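Kitchen task planner: what changed in September

The simulated kitchen has been our main test for the planner since the spring, and this month the move to the new task graph was finished. Most of the work was done by Omar Daher and Eirini Vlachopoulos, with Conall Ó Gríofa looking after the controller side. The code is merged on the Fasgate branch and anyone with access to the Romwood machines can run it now.

The task is a short one on paper. There is diced food on a cutting board, a bowl on the same counter and a sink at the far end. The food has to go in the bowl and the board has to go in the sink. The old planner treated this as one long sequence and planned the whole arm path before the first move. If the board shifted while the gripper was closing on it, everything after that point was wrong, and the run carried on anyway until it timed out.

The new version splits the task into stages. Each stage has a check at its start and another at its end, and the arm path is planned only for the stage it is in. The checks read the simulator state directly at present. Eirini has a second set that uses camera views alone, and these will replace the first set once they agree often enough. They already do well on "cubes in the bowl" and badly on "gripper lined up with the board", where the fingers hide a good part of what the check needs.

Omar has also rewritten the grasp module. It used to pick the grasp point closest to the arm. It now scores the possible points by how far the wrist would have to turn later to reach the sink, and takes a slightly longer approach if that saves a bad turn afterwards. Conall asked for a slower final approach speed to go with it, and this is set in the same config file.

Views from the test kitchen: gripper at the board, a close view of the fingers, and the board in the sink.
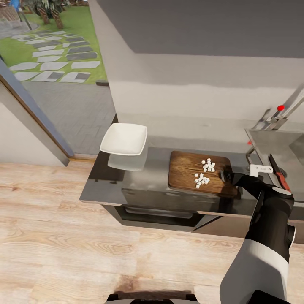
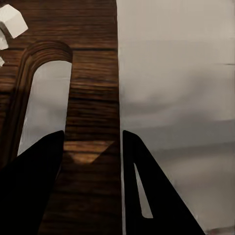
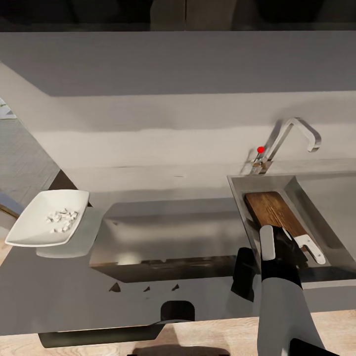
Why not let the planner work out the whole path at the start and correct it as it goes?

We tried that over the summer. Correcting a long path meant checking every later step against the new position of the board, and this took longer than planning the next stage from nothing. It also made the logs very hard to read. With stages, a failed run tells you which check it failed and what the state was at that moment, and you can restart from there.

The overnight batch on the new graph was 3230 runs, with the starting position of the board and the bowl changed each time. Of these, 1082 stopped at a failed check. That sounds high, but the checks are strict for now and a stop is what we want when the board has been missed. Ailbhe Egan is going through the stopped runs and sorting them by stage. The biggest group so far is the grasp stage, mainly with the board turned so that the gripper has to come in across a corner. The next is the release over the sink, where the arm lets go too early and the board catches on the rim.

Two things to know before you run it. The planner timeout is now 30 seconds per stage, where it used to cover the whole task, so old config files will give odd results if you copy them across. Please start from the new template in the Valton folder. Also, the replay tool has to be version 2 or later. Older copies will open the new log files but skip the check results without any warning, which cost Tadhg Nic Aodha most of an afternoon.

The log format itself has changed a little. Each stage now writes its own block, with the plan, the check results and the arm joint positions at the end. Tadhg has added a filter to the replay tool so you can jump straight to the first failed check. He would like to hear from anyone who reads these logs with their own scripts, as the field names are not final.

Next on the list is recovery. When a grasp fails, the run stops, and we would like it to back off and try a second grasp point before giving up. Omar has a first version working on the Ong test set but it can get stuck going between the same two points, so it is switched off by default. Camera-only checks will follow after that.

Bugs and questions should go on the planner board, with the run number and the config file attached.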